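News > Community > Around Town

Swap shelf at Jondcombe library outgrows its corner

Reading time: 2 minutes

What began as a shoebox on a windowsill at the Jondcombe library has turned into one of the busiest spots in the building, and this October it is moving to a bigger home by the front stairs.

The odds-and-ends swap lets anyone drop off small, clean household bits they no longer need and take away whatever catches their eye. Pens, craft scraps, little tubs, parts of games, toys that have lost their partners - it all goes in together, and people seem to enjoy the rummaging as much as the finding. Lorraine Ruawai, who started it with a handful of spare buttons and a roll of ribbon, said she had expected it to last a month at most.

"I thought we'd be left with the same three buttons," she said, laughing. "Now I come in of a morning and I hardly know where to look first!"

The library's tally for the past year stands at 1525 items brought in and 874 taken home, which leaves a fair amount still waiting, and that is where the sorting comes in. On sorting afternoons everything is tipped into deep gray bins and gone through piece by piece, with the markers tried on scrap paper and the plastic containers washed before they go back out.
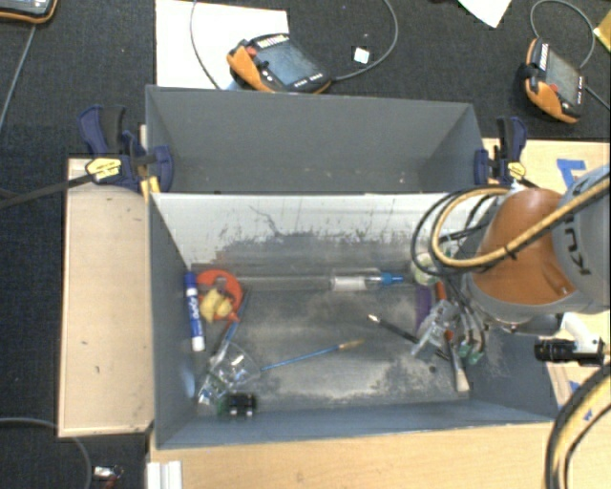
A marker, a clear plastic tube with a blue tip and other small finds share a gray bin.

Purificación Aranda has been coming to the sorting table since spring, and she has a soft spot for the things that are hard to name. She keeps those aside for the art class upstairs, where they have been glued, painted and strung up in the windows, and where some 20 children now ask for them regularly.

The new spot will have room for 17 labeled drawers, built by Casimiro Sotomayor in his garage over the summer, as well as a low tray that younger visitors can reach. The sorting table will stay where it is for now, near the back door, and extra hands are always welcome from two in the afternoon.

Contact us | © Jondcombe News | Back to top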